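HOUSEHOLD STORAGE AND SORTING
Unit 9: Small objects on open surfaces
Dravthorpe Adult Learning, Home Management course
Notes for the evening group

1. Scope

Unit 8 dealt with closed storage: drawers, cupboards, boxes on shelves. In this unit we look at the open surface, meaning any table, counter or desk where small things are set down and left. The surface is taken to be flat, level and hard. Trays and placemats are covered in Unit 10.

"Small" in these notes means an object that can be lifted with one hand and set down without looking for a second support. Anything larger is furniture or equipment and falls under Unit 3.

2. Terms

Footprint: the area of the surface that an object touches or covers when seen from straight above, whichever is larger.

Clearance: the open distance between one footprint and the next.

Reach: the distance from the working edge of the table to the near side of the object.

Rest position: the position an object takes when it is set down and let go. A cup has one useful rest position. A ball has any number of them.

3. Classes of object by shape

Class A, round. Balls, oranges, limes, marbles. The contact area is very small and the object turns in any direction. A Class A object on a bare table is treated as unplaced until something holds it.

Class B, oval. Lemons, eggs, most potatoes. An oval object rolls across its short axis and resists rolling along its long axis. Set it down with the long axis pointing toward the nearest edge of the table. If it then rolls, it travels along the table and not off it.

Class C, flat-based. Cups, jars, lidded containers, boxes. The base carries the weight and the object stays where it is put. Tall, narrow pieces belong to Class C but need more clearance, as they tip when bumped near the top.

Soft objects (cloths, bags, sponges) do not fit the classes and are left out of this unit.

4. Order of clearing

Work in the order B, A, C unless there is a reason to do otherwise. Many students prefer to start with Class A because it seems the least stable. The trouble with this is that a round object is often resting near an oval one, and the hand reaching for the first disturbs the second. Start with whichever loose object has the shorter reach. On most tables that settles the question.
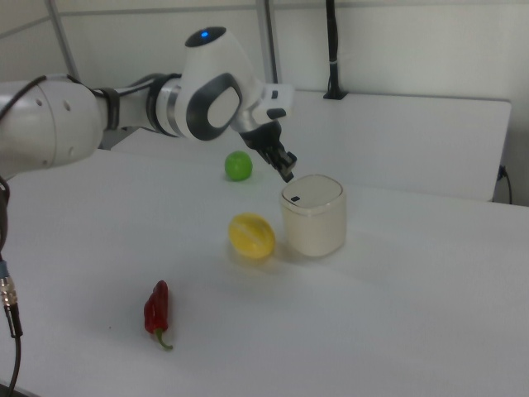
Class C objects go last, and they may be used as stops while the rest of the surface is cleared. A container with something in it makes a better stop than an empty one. Check the lid before moving it. A lid that is merely resting on the rim will slide when the container is lifted by the body, so lift with one hand and keep a finger of the other on the lid until you have tested the fit.

Grip each object below its widest point where the shape allows. For Class A this is not practical, and the object is held across the middle from two opposite sides. Lower it until it touches, then open the hand evenly. Opening one side first gives it a push.

5. Contrast

A pale object on a pale surface is easy to miss and easy to knock. Cream and white containers on a white table are the usual case. Bright objects take the eye first, and students tend to clear these and call the table done. Before finishing, look along the surface from a low angle -- the outline of a pale cup shows better from the side than from above.

6. The Gralside layout

The Gralside layout divides the surface into 11 strips running parallel to the working edge. Strip 1 is nearest the person. Loose objects are kept out of strips 1 and 11. Flat-based objects may stand in any strip, but not within 3 inches of a side edge.

Swati's version, used in the spring term handout, has the same strips numbered from the far side. Please use the numbering given above in your written work.

7. Exercise

Set out three objects, one from each class, on a table at home. Draw the footprints to scale, mark the clearance between each pair and state the order in which you would clear them. Then clear the table in that order and note any object that moved before you touched it -- the direction of movement is enough.

Reading: Nasoron course reader, page 154, up to the heading on trays. Bring the drawing to the next class.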